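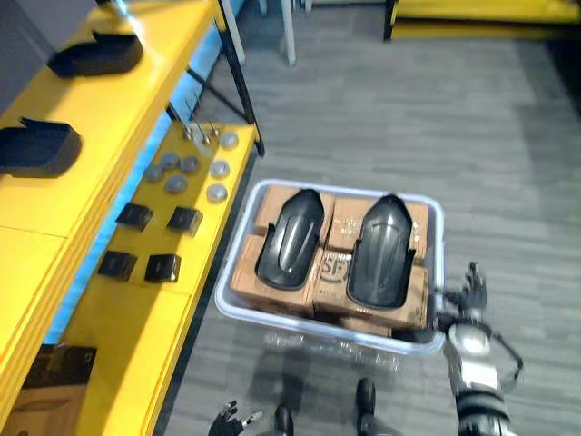

How to Pack and Label Spare Parts for Storage

Updated 10/5/21

Small parts get lost for two reasons. They go into a box with no label, or they go into a box with a label that meant something only on the day it was written. The method below is meant for a home garage, a small repair shop or a stockroom of up to 40 boxes. Past that size you will want proper inventory software.

What you need

Cardboard boxes, all the same size
Storage bins that fit the boxes
Zip bags in two sizes
A wide black marker
White paper labels and clear packing tape
A notebook or a simple spreadsheet

Step 1: Sort before you buy anything

Empty every drawer and coffee can onto a table. Make piles by the machine or job the part belongs to. A mower belt goes with the mower blades, even though you may own other belts. Sorting by shape looks neat, but when something breaks you are looking for the parts to that machine.

Keep one pile for things you can't identify. Bag them, write the month on the bag, and put them aside. If they are still there next April, throw them out.

Step 2: Clean and dry the parts

Wipe off old grease with a rag and a little mineral spirits. Let everything dry overnight. Bare steel should get a thin coat of light oil before it is bagged. Rubber parts should not be oiled. Wipe them with a damp cloth and keep them out of the sun.

Step 3: Choose one box size

Measure the inside of your bin at the bottom, not at the rim. Most bins taper, and boxes that fit at the top will jam halfway down. Pick a box that lets you fill the floor of the bin with a finger's width left over on two sides so you can get the boxes out again.

We use the Drestby flat-pack carton because it folds without tape. Zoltero makes one that is close in size but has a deeper lid. Either works. Don't mix them in one bin, as the tops won't sit level.

Step 4: Bag, then box

Put each kind of part in its own zip bag. Write the part number on the bag itself. Press the air out and close it. Heavy bags go in the bottom of the box and light ones on top.

Keep each box under 21 pounds. Cardboard can take more, but the bottom flaps start to sag when the box is lifted by its sides.

Step 5: Write the code

Every box gets a short code made of letters and a number. The letters stand for the machine or job. The number is just the next one free. For example:

MW 1 - mower
PL 3 - plumbing
BK 2 - bicycle

Write the code on the top and on one short side. Make the letters at least an inch high. Under the code, in smaller writing, put two or three words about the contents. Cover paper labels with clear tape so they don't peel.

Don't write a full list of contents on the box. It changes too often. The list goes in the notebook.

Step 6: Set up the notebook

Give each box its own page. Put the code at the top, then the shelf, then the contents. When you take a part out, cross it off. When you add one, write it in. In a spreadsheet, use one row per part and a column for the box code so you can sort either way.

Our own list has 77 rows and takes a minute or two to search on paper.

Step 7: Load the shelves

Heavy bins go at waist height. Light, bulky things can go up high. Leave the floor level for bins you move often. If your floor is concrete, set cardboard on a pallet or in a plastic bin, never straight on the slab.

Large or odd-shaped parts that won't fit in a box can lie on top of the boxes in their bin, provided they are light. Tie a tag with the code to each one. Rorkex string tags hold up well. Mughal sells a wire version that is better outdoors.

Step 8: Check once a year

Pick a date and go through every bin. Look for damp cardboard, split bags and labels that have faded. Replace anything soft.

Common mistakes

Using masking tape for labels. It dries out and drops off.
Reusing a code after a box is emptied. Retire it and take the next number.
Stacking full cartons more than three high without a bin around them.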